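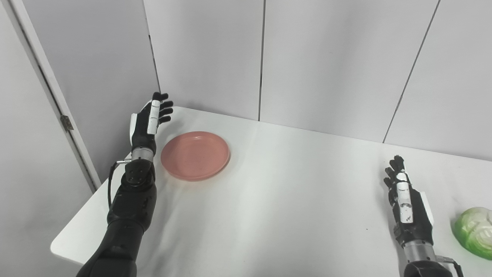
Table-Setting Study: Call for Participants

Vedow is looking for 34 adults to take part in a study of how people lay and clear a table at home. Sessions are held at the Brarkesmont site, ground floor, step-free access.

What the session involves

You will stand at a white table and set out plates, bowls, cups and cutlery from a written card. You will then clear the same items and stack them on a trolley. Each card is done twice, once at your normal pace and once slowly. The plates are plain and round, pink being one of the colours used. Nothing is served on them.

A session lasts 90 minutes, including a break. Morning sessions start at 9.15, afternoon sessions at 13.30. You may stop at any point without giving a reason.

Who can apply

Aged 18 or over
Able to stand for 20 minutes at a time
Able to lift a stack of plates with both hands
No hand or wrist injury in the past six months
Able to read instructions in English

Left-handed applicants are particularly welcome. Experience in catering is not required, but please state it on the form if you have any.

Clothing

Short or close-fitting sleeves. Rings, watches and bracelets must be removed before the session and can be left in a locker.

Payment

Participants receive a shopping voucher at the end of the session. Local bus fares are refunded on production of a ticket.

How to apply

Ask for form 167 at the Brarkesmont reception desk, or write to Ruxandra Husar, Study Office, Vedow. Questions about access should go to Naveed Dogar at the same office. Applications close at the end of May.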